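Hamisi Muli
25/01/2020

Today I am sorting the cooking things before we move to the smaller flat in Rastton. I will write it here in pieces, maybe it is useful for somebody who is also packing a kitchen.

First rule from my sister: every lid must meet its pot. I have more lids than pots. How does this happen in one household?

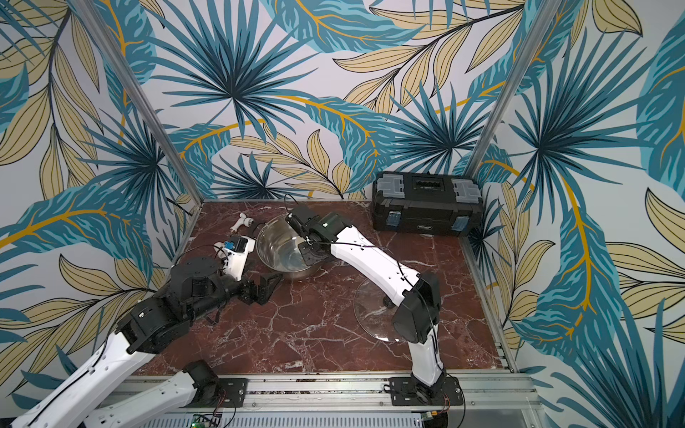
The glass lids I keep, because I like to see the rice without opening. The metal ones with the bent rim will go to the op shop on Monday, together with the second colander.

Next is the big stainless steel mixing bowl. My favourite colour of bench for it is dark red marble, everything steel looks so smart on it. In the new flat the bench is plain grey, unfortunately. 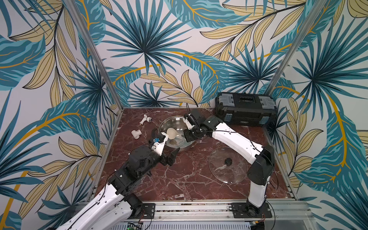

Funnel over the mixing bowl, spout down.

Somebody asked how I pack the bowl. I put the funnel and the small things inside, then a tea towel, then the next bowl. Two boxes are full already and the Plollow shelf is still waiting. 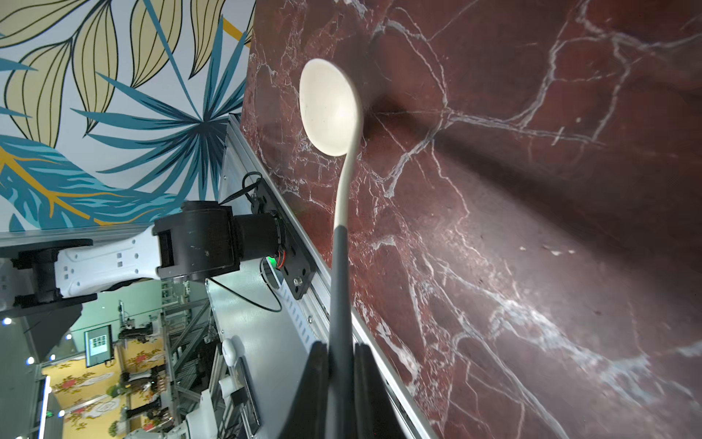
Spoons are harder for me than bowls. I own too many and I reach for the same one every morning. A pale shallow spoon with a dark grey handle is the kind I like best for porridge, the neck has a gentle curve and it feels good in the hand. The wooden ones I will decide tomorrow, after brekkie.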